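Visit to the Kołodziej scanner works, Fallitz

Notes from the April open day, for those on the list who could not get a place. The group met at the gate at 9 and was split in two. Ours was led by Irena Duda, who looks after driver releases. The other half went with Tadeusz Szczepańska to the repair hall and we swapped after lunch.

The Fallitz site no longer makes flatbeds from scratch. Glass, lamps and carriages arrive as parts and are put together, aligned and tested on one floor. Upstairs is the software group, and that was the main reason I went. They maintain the Linux and Windows drivers for the whole Fomgate range, including the parallel port models that were dropped from the printed catalogue years ago.

The driver test room holds a rack of old PCs, each with a different operating system and one scanner attached. A script powers up each unit, asks for a preview, then a full scan of the same grey card, and compares the result with a stored file. Seema Chauhan showed us a failed run. The preview was correct but the full scan came back shifted to the left by a few pixels. The cause was a wrong home position value, read from the firmware before the carriage had stopped. The fix is a short wait, set per model. It will be in the next package.

Several of us asked about resolution. The older Fomgate 3 has an optical limit of 600 dpi, whatever the box says, and anything above that is interpolated in the driver. The new backend will hide the interpolated modes unless you switch them on in the config file. I think this is right, though it will bring complaints from people who bought on the larger number.

On colour: profiles are now made per batch of lamps, with 225 patches on the target. A lamp needs to warm up before the profile is valid, and the driver will refuse a calibrated scan until then. You can override this with a flag. Remigiusz Lis advised against it for film, and said it makes little difference for line art.

Repairs took up the afternoon. The hall handles some 2,000 units in a normal year, mostly failed power supplies and stuck carriages. Belts are still held for all Fomgate models, lamps for most. Transparency adapters are finished - when the shelf is empty there will be no more. If you have one with a cracked hinge, keep it. 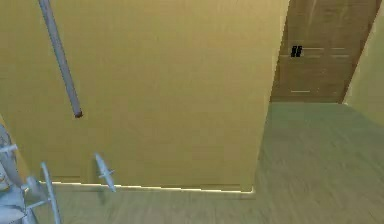 The last stop was a talk by Despina Ristić on simulated test scans, done with a renderer called Karnmont. The idea is to feed the driver's image code with rendered input where every surface and light is known, so that an error in the output must come from the code. Plain areas are the hardest test for banding. A big mustard-beige wall with only faint mottling will show up a gain step that busy pictures hide, and the sharp edge where such a panel stops against a darker space is good for checking the sharpening filter. She also talked about rounded objects, such as a light grey rod with a soft highlight down one side, where poor tone curves turn the shading into stripes. So far 3,000 renders have been put through the code, at 8 and 16 bits per channel. The 16-bit path had one rounding fault, now fixed.

Points I did not get an answer on: network scanning over IPv6, and whether the button daemon will be packaged separately. Irena Duda took both down. Bring your own adapter if you go, as the spare sockets in the test room are all in use.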